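Search this encyclopedia Go

Clareck Handling Works

Clareck Handling Works is a packing and finishing company based in Torthorpe. It employs 475 people and is known mainly for the gradual automation of its small-goods department, which began in October 2021 under the operations director, Angeliki Andreadis.

Before the change, packing was done entirely by hand, with each worker handling up to 900 items per shift. Under the present system, known as Plundimia, employees seated at tables demonstrate everyday handling tasks with hand-held grippers, and the recorded movements are used to train robot arms on the packing line.

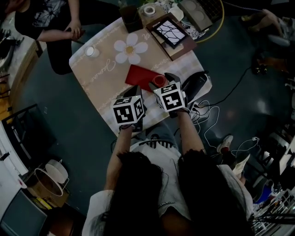
Demonstration work is paid at the grade of a line instructor. The company's agreement with its staff limits it to 18 hours a week per person and guarantees a return to the former post on request. Heavy lifting in the department has largely ended, but entry-level openings have become fewer, and older employees have reported difficulty moving into maintenance roles. A study by Elisa Galli described the new duties as quieter and more repetitive than the old ones.

See also: Drakos packing line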